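Ticket 223 - RSVP form dropping guests and meal choices
Site: Sikora wedding page
Opened: June 2018
Reported by: the couple's planner
Handled by: Eliseo Ochoa, Brurnwood guest pages support
Status: Closed

Problem as reported

The guest list shows 80 replies. The planner has emails or texts from a good many more people who say they filled in the form and got the thank-you screen. Most of the missing names are from the bride's side. The ceremony is at Tondmont and the caterer wants final meal numbers by the end of the week.

Account details

Wedding plan, one site, two events (ceremony and dinner at Tondmont, brunch the next morning at Drurdale). 120 invitations entered. Plus-ones allowed on some. Guest list was imported from a spreadsheet.

First reply to customer

Asked for three names that should be on the list and are not, plus the device each person used if known. Asked her not to re-import the spreadsheet while we look at it. Got the names back the same afternoon. Two phones, one laptop, so it is not a device problem.

Checks

1. Spam filter on the form. Nothing held there.
2. Submission log. All three test names are in the log with a complete reply, including meal. So the form is saving them.
3. Guest list export. None of the three are in it.
4. Compared the log and the list. Every missing reply has a household name with an apostrophe or an accent in it, or shares a household with someone who does. The spreadsheet used curly apostrophes and the form saves straight ones, so the match fails and the reply stays unassigned.
5. Brunch replies have the same fault. Fewer people affected.

Tried the "Rematch guests" button on a copy of the site. It picked up roughly 30 of the unassigned replies and left the rest, mainly the accented names. Meal choices came through on the ones it matched.
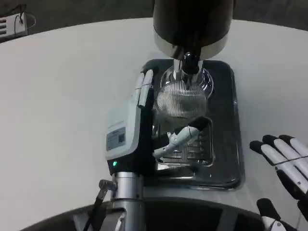

Ran it a second time after changing the apostrophes in the household column by hand, and the remaining ones with apostrophes went through. Accented names still had to be assigned one at a time from the Unassigned tab. Did the same on the live site once the planner gave the OK.

One side effect - two cousins with the same first and last name were merged into one guest. Split them again and put the vegetarian meal back on the correct one after checking with the planner.

Second reply to customer

Told her the list is complete and the meal totals can go to the caterer. Guests do not need to reply again. If she adds late invitations, type them in on the site instead of pasting from the spreadsheet.

Customer confirmed the names she had been missing are there. Passed the apostrophe fault to development as a separate ticket, low priority, linked to this one.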